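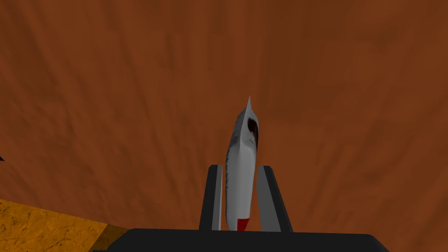 About Sakside

Sakside is a repair and refilling workshop for household containers and small kitchen goods. We mend flasks, soda bottles, oil cans, pepper mills and coffee pots, and we sell the parts to people who would sooner do it themselves. The business was started by Koen Vanhove in a former dairy on Storkness Road, and we still work from the same building, although we have since taken over the cold store next door.

Koen trained as a toolmaker and spent most of his working life on moulds for caps and closures. The first things he repaired for other people were vacuum flasks with perished stoppers. Makers change their threads every few years and old stoppers are rarely kept in stock, so a sound flask gets thrown away for want of a small rubber ring. He began cutting rings to order, then whole stoppers, and word went round.

What we do

Most of our work arrives by post. You fill in a short form, send us the item or a clear photo of the damaged part, and we reply with a price before any work begins. If we can't mend something we say so and send it back for the cost of the postage. Typical jobs are new seals, new hinges on lids, re-soldered spouts and replacement handles in beech or cherry.

We keep nearly 1,000 different seals and washers on the shelves. They are sorted by inside diameter, which confuses new staff for the first month. If you know the measurement you can order directly from the parts list. If you don't, draw round the old one on a piece of paper and post it to us.

We don't repair anything with a mains plug, pressure cookers or glass that has cracked. We also don't re-tin copper pans ourselves any more. Those go to Pfeiffer, a family firm we have worked with for a long time, and you pay their price with nothing added by us.

The Millow range

Millow is our own small range. It began when we noticed that many of the bottles sent in had been badly designed to begin with, with narrow necks that couldn't be cleaned and caps moulded in one piece with the seal. There are three products in it: a water bottle, an oil pourer and a lidded jar. All of them come apart without tools, and every part is sold separately. We make them in batches of 100 and they do sell out. We have no plans to add a travel mug, though we are asked most weeks.

Who works here

Koen still runs the bench in the mornings and sees to the harder jobs. Including part-time staff and two apprentices there are 28 of us across the workshop, the parts store and the office. Apprentices start in January and spend their first weeks in the parts store before they move to the benches. We take applications by letter or email at any time of year.

Visiting

The shop counter is at the front of the old dairy. You can drop off repairs there, collect finished work and buy parts and Millow goods. Small seals can often be fitted while you wait. There is parking in the yard, but please leave the left-hand side clear for deliveries. The step at the door is steep, and there is a ramp round the side by the bicycle rack.

Schools and clubs are welcome to see the workshop by arrangement. Groups need to be small, and closed shoes are required on the bench floor.

Last updated: 30 Jun 2022

Related pages
How to measure a seal
Repair prices and postage
Millow spare parts list
Copper pans: sending work to Pfeiffer
Apprenticeships at Sakside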